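Simulate the Kitchen Before You Build the Arm

Our workshop on Gulley has 26 members, and sooner or later most of them want to build an arm. The usual way is to order motors first and think about the job later. I think that order is wrong, and I think a home builder should spend the first months in simulation.

Ji-hoon So and I started our kitchen project, Likden, in September. The plan was an arm that could open a refrigerator and fetch something from a shelf. Hye-jin Pyo had already priced the parts at $3785. We agreed to leave that money alone until the simulated arm could do the job.
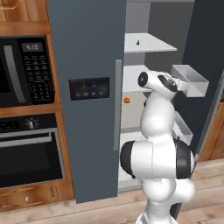

A refrigerator is a harder problem than it sounds. The door needs room to swing, and the arm has to stay out of its way and still reach the shelves. We moved the base 31 times before we settled on a spot. In a real kitchen each of those moves would have meant drilling new holes in the floor, and we would have quit early and lived with a bad one.

Dae-han Lim disagrees with me. He says a simulator is too kind – friction is a number you typed in, and nothing sags or slips unless you ask it to. He is right about that. A grip that holds on screen may well fail on a real handle. But I would rather find that out with a base position and a reach I already trust.

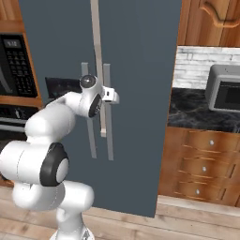
The Likden arm at the refrigerator handles, in simulation.

The handles took most of our time. We ran 200 attempts on the approach angle alone, overnight, on an old desktop. Try that with a borrowed gripper and a shared bench that has to be cleared by nine.

The parts order goes in on 7th November. It is shorter than the first list.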